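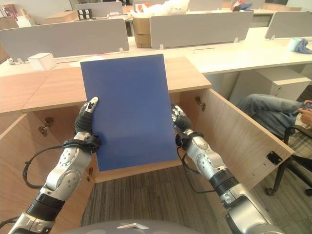 Home | Issues | Authors | Submit | Contact

4. What people do with the flat stuff

I want to spend this section on the objects that gave me the most trouble when I was coding the diaries: boards, folders, trays, big envelopes, anything wide and thin. In my first pass I lumped them in with "papers and misc." and Jintana Suwannarat, who coded the other half, very sensibly wouldn't let me keep it that way. So we went back through all 2,256 entries and gave flat things a category of their own (it took most of April, and I'd do it again!).

The reason is simple enough. A mug or a stapler goes more or less anywhere, but a board has to be stood up or laid down, and people have strong feelings about which. Figure 4 shows a plain blue board held upright at a wood-grain cabinet with its door open, the lower edge down behind the front lip. Standing is what our diary keepers said they preferred, mostly so they could pull one thing out without lifting a stack. Laying flat won only where the shelf was too low, and then they grumbled about it for pages.

Figure 4. Blue board and open storage cabinet, with desks behind.

What surprised me was how much of the writing was about doors. I'd gone in expecting complaints about shelf height, and we did get those, but the swing of a door came up over and over, especially in the Kobori office, where the cabinets sit close to the desks. One person wrote that she opened hers "once in the morning and then lived with it" until she went home. Osvaldo Portela reads this as laziness in the layout. I read it as a pretty reasonable bargain, and we've agreed to leave both readings in.

There's also the matter of the top. Some 27 entries mention a flat item that was meant for inside the cabinet and spent days on top of it instead, usually with a coffee next to it. We coded these as "resting" (Jintana's word, and a kind one). At Velura the resting items tended to go inside right before visitors came, which matches what Freya Entwistle found in her study of shared closets, though her people were hiding coats.

I don't want to push any of this too far. Both offices are small, the diaries are uneven, and a couple of people clearly enjoyed complaining to us. But if you're planning storage for a shared room, I'd ask about the flat stuff first, and I'd ask where the door goes when it's open. Section 5 takes up the drawers.

Related items
Navarro, E. Whose shelf is it? Labels in shared offices
Betancur, J. Moving day at Kotoder
Entwistle, F. Coats, closets and company

Previous | Next | Back to top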